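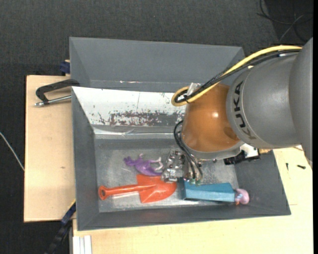 Fig. 2 – large grey bin on a wooden surface, arm reaching in

Storage & handling, wk 2 – stock rotation

Recap from Tuesday: FIFO = first in, first out. Oldest stock leaves first. Not the same as FEFO (first expired, first out) – food and medicines use that one.

Bin location. Fixed = every item has its own home, easy to learn, wastes space. Random = goes wherever there's room, needs good records. Most places mix the two.

Feltholm case (reading pack): 200 bins, 199 labelled. Stock in the odd one got reordered twice. Cost of a missing label!!

Reorder point = daily use x lead time + safety stock
Daily use 2, lead time 20 days, safety 20 – so reorder at 60. Check the units, people allways mix days and weeks.

Dead stock – no movement in a year. Sell off, return or scrap. Grirholm handout has the flow chart.

For seminar: read Nasr case, do the reorder sums, bring calculater.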